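Section 4: Getting your things into Fulen

Right, so by now you should have Fulen installed, your household named and at least one person able to log in. If you skipped section 3 and haven't made a backup folder yet, go back and do it now, please. I'll wait! I lost a whole garage's worth of entries the first time I used this program and I still get cross thinking about it.

This section covers places, items, labels and photos, in that order. Don't start with the items, however tempting it is. Fulen will let you add a hundred things with no place attached and then you have to open every one of them again to say where it lives.

4.1 Set up your places

A place in Fulen can be a room, a cupboard, a shelf or a box, and places can sit inside other places. I go three levels deep and stop there (room, furniture, box). I tried five once and spent more time clicking than looking.

1. Open the Places tab and press New.
2. Type the room name. Keep it under 15 characters or it gets chopped off on the printed labels, so "Spare room" is fine and "The room that used to be the office" isn't.
3. Press Save, then press the small plus next to the room you've just made.
4. Add the furniture in that room. My back bedroom has two Jodier shelf units, which I call Jodier L and Jodier R, left and right as you stand in the doorway.
5. Add boxes inside the furniture, numbered from the top shelf down.
6. Repeat for the next room.

Note: if you move a place, everything inside it moves as well. Lovely when you rearrange the house, less lovely when you drag the wrong thing. Undo works once only, so look before you do anything else.

Note: numbers can't be reused until the old box has been deleted and the bin emptied. The bin is under Settings, right at the bottom, for reasons best known to the people who wrote it.

4.2 Add your first items

Pick one small area. A kitchen drawer is perfect. A loft is a terrible idea — you'll be up there until bedtime with a torch in your mouth.

1. Go to the place you're working on and press Add item.
2. Give it a plain name, with the noun first. "Kettle, travel" sorts next to "Kettle, big", and that makes life much easier later.
3. Fill in Quantity. Leave it at one if you're entering things singly.
4. Add a category. The built-in ones are a bit odd (there's one for saddlery), but you can hide any you don't want.
5. Put anything useful in Notes. I write where I bought it and whether the box is still knocking about.
6. Press Save and Next to go straight to a new blank item in the same place.

You don't need to list everything you own. I don't bother with cutlery, socks or food. I do list tools, cables, spare parts, camping gear and anything I'd be upset to lose or would want to claim for on the insurance.

Caution: the home edition holds 3,599 items in total and things in the bin count towards that. You get a warning when you have 1,000 left. After that it just stops saving, and the only sign is a tiny grey line at the foot of the window.

For things that come in numbers, like screws or batteries, make one item for the packet. I know people who enter every drill bit. It's your Saturday, do as you please, but I've got one entry called "Bits, drill, mixed" and I've never regretted it.

4.3 Print and stick the labels

You can use a label printer or ordinary sheets. I've got the Bedov printer for boxes and I use Frei sheets in the normal printer for everything else. The Frei sheets have 28 labels each and Fulen already knows the layout, so there's nothing to measure.

1. Go to Labels and choose what you want to print. "New since last print" is the one I use nearly every time.
2. Choose Bedov or Sheet.
3. For sheets, click the first free label on the little grid. This lets you finish off a half-used sheet.
4. Print one page on plain paper first and hold it against the label sheet, up to a window.
5. If it's off, change Left margin or Top margin by one step and try again.
6. Load the label sheet and print.
7. Leave the labels a few minutes before you peel them. Mine smudge if I rush.

On boxes, stick the label on the short end and near the top, so you can read it without pulling the box out. On anything with a curved side I tie on a luggage tag and stick the label to that.

Caution: don't put a part-used sheet through a laser printer more than twice. The edges start to lift and a loose label can stick itself to something hot inside. I had to pick one out with tweezers.

If the Bedov prints a blank label, the roll is in upside down. If it prints half a label and then sulks, open the lid, shut it again and press the feed button. That has worked for me every time so far, touch wood.

4.4 Add photos

You can skip photos altogether, and plenty of people do. I'd do them for anything you might need to identify again later, mostly small parts, tools and fittings. A name like "Bracket, black" seems perfectly clear on the day and means nothing at all by July.

1. Open the item and press the camera symbol. On a computer, this opens your pictures folder.
2. Take one picture of the whole thing with a bit of plain background.
3. Take a second one from close up if there's a letter, number or maker's mark on it.
4. Tilt the thing about until the mark catches the light. Raised letters on dark metal show up best when the light comes in from one side, so turn the flash off.
5. Choose the clearer picture as Main. The other one goes under More.
6. Type the mark into the Markings box, exactly as it appears, capitals and all.

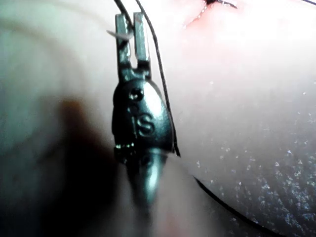
Dark metal gripper with two narrow jaws. The raised "S" on the housing goes in Markings as a capital S.

Don't skip step 6, by the way. Fulen can't read your pictures, so if the letter isn't typed in, searching for it won't find anything. Single letters are a bit of a pest in the ordinary search box because you get every item with that letter in its name! Click the arrow beside the box and pick Markings only.

Note: pictures are shrunk when you save them. Keep your originals somewhere else if you care about them.

Note: if a photo comes in sideways, turn it inside Fulen with the curved arrow. Turning it in your phone and importing it again gives you two copies, and you have to work out which is which.

4.5 Check your work

Before you go on to the next room, do a quick test. It takes no time and it has saved me from some very silly mistakes.

1. Pick any item off the shelf and search for it by name.
2. See that the place shown is the place you're standing in.
3. Pick an item from the screen and go and find it.
4. If either one fails, open the item and correct the place straight away.
5. Press Back up now, and check that the time shown at the bottom has changed.

If the time hasn't changed, the backup didn't happen. Usually the memory stick has come out or the folder has been renamed. Section 3 has the steps for choosing the folder again.

Lending things out, and getting reminders to ask for them back, is in section 5.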